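Tondeck Workshop, Hand Tool and Bench Inspection
Date: January 31, 2024
Area: Assembly benches and tool store
Inspected by: Samina Dogar
Copy to: Niilo Pitkänen, A-yeong Cha

Mark each line OK, FIX or REMOVE. Write a comment for anything other than OK. Tools marked REMOVE go to the red locker and do not come back out without a signature.

1. Bench surfaces
Clear of offcuts and loose fasteners: OK
Edges free of splinters: FIX
Comment: Bench 2, front left corner. Fahad to sand and reseal before the end of the week.

2. Hammers and mallets
Heads tight on handles: OK
Faces free of chips: REMOVE
Comment: One small ball-peen with a chipped face, tag 444. Replacement ordered through Closano.

3. Screwdrivers
Tips square, not rounded or twisted: OK
Shafts straight: OK
Handles free of cracks and oil: OK
One driver to a tray: OK
Comment: Phillips drivers are to be laid flat in the orange trays, with the shaft clear of the rim. The one with the black grip and orange collar is tag 976. I tried it in a new screw and it seated fully. The tag is getting hard to read and should be reprinted.

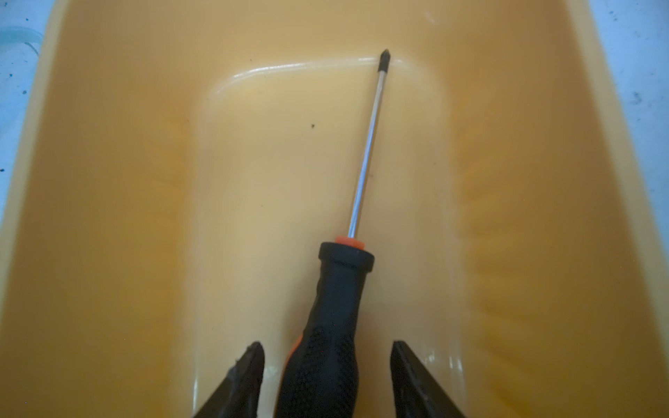
4. Trays and bins
Trays free of cracks: OK
No swarf or grit in the bottom: FIX
Comment: Wipe out the trays on the lower shelf. Dry cloth only. The solvent spray left two of them sticky last time.

5. Wrenches and sockets
Jaws not spread: OK
Ratchets hold in both directions: OK
Full set on the board: FIX
Comment: The 16 mm socket is missing again. Nusrat Bhutto had it signed out for the Joshi job and will check the van.

6. Insulated tools
Rating of 1,000 volts marked and readable: OK
Insulation free of cuts: OK
Comment: Keep these on their own hooks. Two were hanging with the ordinary pliers and I moved them back.

7. Knives and scrapers
Blades retract and lock: OK
Used blades in the sharps tin: OK
Comment: Tin is nearly full. A-yeong to empty it.

Open items go on the board by the door. Next inspection in February, Niilo Pitkänen to carry out.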